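The Last Case of Captain Laker

Part One

When the letter came from the Bureau, Anayeli Cuautle was up a stepladder in the back room of her bookshop, trying to get at a box of old space comics she had been promising to price since January. She read it standing on the fourth step, with her glasses pushed up in her hair, and then she read it again with the glasses on, and it said the same thing both times. Would she kindly come out of retirement, for one case only, and would she kindly bring her own lunch.

Now, you have to understand that she had been a very good detective. She had worked the ore routes out past Zistar for most of her life, back when a ship took so long to get anywhere that a thief could grow a beard and shave it off again before you caught up with him. She had learned the trade under old Captain Laker, who smoked a pipe that he never lit and who used to say that a person will lie about anything except what they had for breakfast. She missed him a good deal, especially in the mornings.

The case was a missing comic book. That made her laugh out loud, up there on her ladder, until she turned the page and saw which one. It was issue 126 of Dastitz, Ranger of the Outer Dark, the one the publisher had pulped before it ever reached a newsstand, and the only copy anyone knew of had been kept under glass in the library at Bạch Station. Insured for 3495 credits, the letter said, and she snorted, for she would have paid twice that and slept in the street afterward.

She locked the shop, fed the cat, fed the cat again when it told her she hadn't, and went down to the port.

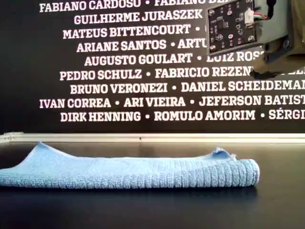

Part Two

Bạch Station was smaller than she remembered, and somebody had painted the corridors a green that made everyone look seasick. Bevan Donnelly met her at the lock. He was the librarian, a tall, sorry sort of man with his sweater on inside out, and he began apologizing before the door had finished opening and kept it up all the way to the reading room.

"I dusted it every evening," he said. "The case, I mean. I never touched the book. I wouldn't have dared."

"And what did you have for breakfast?" said Anayeli.

He stopped walking. "Oatmeal," he said. "Why, what did you have?"

She told him, and they got along much better after that, the way people do once food has been mentioned.

The glass case was locked and whole, with a little brass key hanging on a nail right beside it (she closed her eyes for a moment when she saw that, and thought of what Laker would have said). There were nine people living on the station that season, not counting the supply pilots, and she sat down with every one of them over the next two days and drank more weak tea than was good for her. The cook had never heard of Dastitz. The doctor had, and thought he was a bad influence. The two engineers argued so long over whether a ray pistol could fire underwater that she had to leave them to it and go to bed.

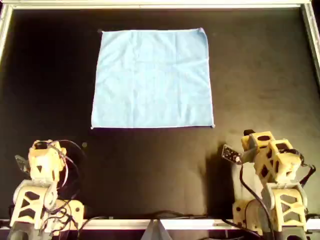 It was the engineers' argument that kept her awake, as it happened. One of them had said that Dastitz fired his pistol underwater in the flooded mine, and had even held up his hand to show how the Ranger gripped it. She lay in her narrow bunk listening to the air pumps and going through every flooded mine she could remember, and she could remember a great many, having read all of the issues at least once by flashlight when she was a girl. There was no flooded mine. There were some 200 pages of dry ones.

So it had to be in the pulped issue, and he had to have read it.

She found him at the far end of the workshop a little before the morning lights came up, a boy of nineteen with oil on his chin. The comic was in his locker, wrapped in a clean shirt, with a bus ticket marking the place. He hadn't meant to sell it. He had only wanted to know how the story came out, he said, and it was such a long season, and the key was just hanging there.

Anayeli sat down on an upturned crate. She ought to have taken him straight along to Donnelly, and she would, she really would, in a minute. But her knees were tired, and it was warm by the heater, and she had waited more than fifty years.

"Move the lamp over," she said. "And start from page one. I want to see how he gets into that mine."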